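Fluvus planner grasps the vase fine in the preview, then refuses the approach

We use cookies to remember that you have already closed this notice. Accept / Manage preferences

Posted by gripper_grumbler, Monday, May 13, 2019

I have two arms on one front rail, a wrist camera on the arm doing the work, and a job that sounded easy when I agreed to it: close the gripper around a flower vase and move it. Software is the Fluvus planner with the Stamberg perception node feeding it a point cloud, everything on default settings because I am a trusting person.

The grasp itself scores well. The approach is where it all goes wrong. The planner samples 1000 paths, throws every one of them out as "in collision," and then logs a success code, presumably for effort. I raised the limit to 3000 samples and got the same answer, only slower.

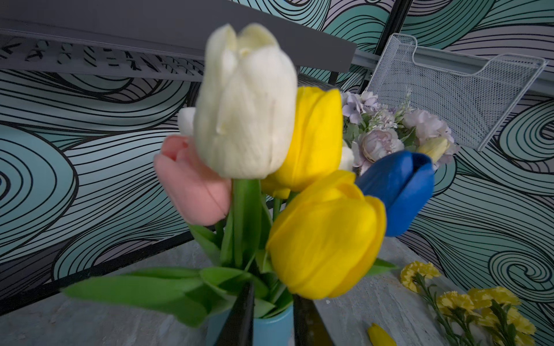 What I think is going on is that the leaves are landing in the collision map as solid obstacles. If I let the node drop them, it drops most of the vase rim too, and then there is nothing to grasp. The wallpaper isn't helping either. It's all swirls, and the depth estimate near it wanders around like it's looking for its keys.

Things I have tried: restarting, restarting in a different order, reading the manual. Is there a sane way to tell the planner that a leaf may be brushed against and a wall may not?

One more wrinkle, in case it matters. The second arm is parked but still live, and the planner treats it as a moving obstacle, so some rejections may be its fault. I can't tell which, since the log prints the same word for everything.
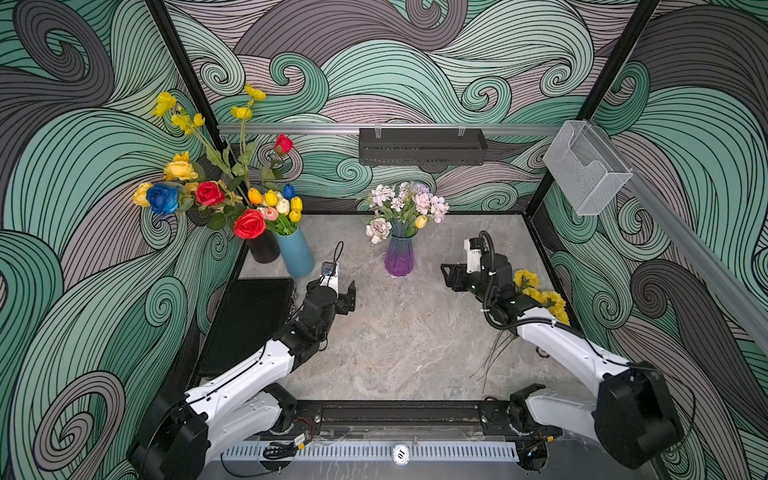 cantero_refugee

Split the map into two layers. Fluvus lets you give each layer its own contact cost, though the setting is hidden under "legacy," where they keep the useful stuff. Walls, rail, shelf and the other arm go in the hard layer. Anything the segmenter calls plant goes in the soft one, with a cost above zero so the arm doesn't plow straight through the bouquet for fun.

Then fit a cylinder to the part of the vase you can see and let the planner use that shape for the grasp. You don't need the rim. Fit it from a side view, low down, before the gripper goes in – from above you are mostly measuring tulips.

For the parked arm, publish its joint state once and mark it static. I fought that for most of last June on a Cantero setup and the fix was one checkbox.
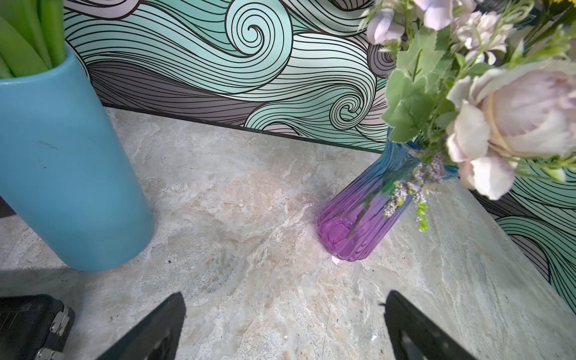 Low view: blue vase at left, ribbed glass vase toward the right.

A cylinder will do for the blue one. Don't try it on the glass. That body isn't a cylinder, and see-through things make a mess of depth. Use a mesh if you have one.

Also turn the cloud crop up from 200 points per cluster to 256. The default is too thin for stems and you get holes that flicker from one cycle to the next.

florness_user

Have you tried taking the flowers out

bagfile_hoarder

The two-layer answer is right, but check your version first. In older builds the soft layer is read once at startup and never again, so the planner will carefully avoid leaves that have since moved. There's a "refresh on replan" flag. It is off. Of course it is.

For the log, set verbosity to the highest level and filter on the link name. You'll get pages of it, but each rejection will at least say which part of the robot hit which object. If it's always a fingertip against plant, the soft layer will take care of it. If it's the elbow against the other arm, go tick that checkbox.

On the wallpaper, I wouldn't bother fixing the depth. The walls don't move, so put them in as flat planes by hand and mask out everything behind them.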